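Pamgate Kitchen Boards > Baked Dishes > Watery layer under potato gratin

tubergrader
Recurring problem with a sliced potato gratin. Liquid separates and pools at the bottom of the dish, with fine curds in it. Potatoes are russets, peeled weight 527 g, cut on a mandoline at the thin setting. Dairy is half whole milk, half cream. Cheese is Ternuddale, the aged one, grated and layered. Dish is a Dahlgren oval, uncovered. I rinse the slices until the water runs clear. Same result every time since December.

ovenlag
Stop rinsing. Surface starch is what thickens the dairy, and you are sending it down the drain. Slice straight into the milk.

crumbline
Agree on the rinse, disagree that it explains the curds. Those come from the milk. Whole milk at a hard simmer, next to an aged cheese and the acid in the potato, will split. Use all cream, or keep the dish well below a boil. What is the oven set at, and have you checked it?

tubergrader
Dial says 350. I have a Potel oven thermometer but it has been in a drawer. Will put it on the middle rack and report.

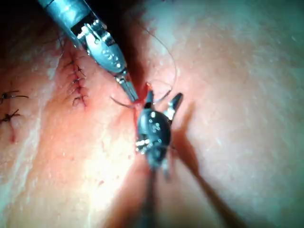
Closed jaws at the suture thread, darker instrument in front

ovenlag
I make this with whole milk only and it doesn't split. Unrinsed slices, simmered in the milk on the stove until it coats a spoon, then into the dish. Starch protects the milk protein. Cream is a workaround.

crumbline
It works if the potatoes are starchy enough. Try it with a waxy potato and you get soup. Also, precooking on the stove breaks thin slices.

ovenlag
Cut them thicker, then.

tubergrader
Thermometer reads 385 with the dial at 350. Ran 2 batches, both with the dial turned down to compensate.
Batch 1: rinsed, half milk, half cream. No curds, still a thin layer of liquid.
Batch 2: unrinsed, same dairy. No curds, no free liquid.
Both rested 30 minutes before cutting.

crumbline
So the heat was the curds and the rinse was the water. Was the first one any better after the rest?

tubergrader
Slightly. Some liquid was taken up, but the bottom slices were still slick.

saltedrim
Where does the cheese go? I keep it off the lower layers and put it all on top for the last part of the bake. Less grease.

ovenlag
Top only gives you a lid and bland potatoes. Every other layer, thin.

tubergrader
There are 4 layers in this dish, so that would be two with cheese. Will try it with the unrinsed version next.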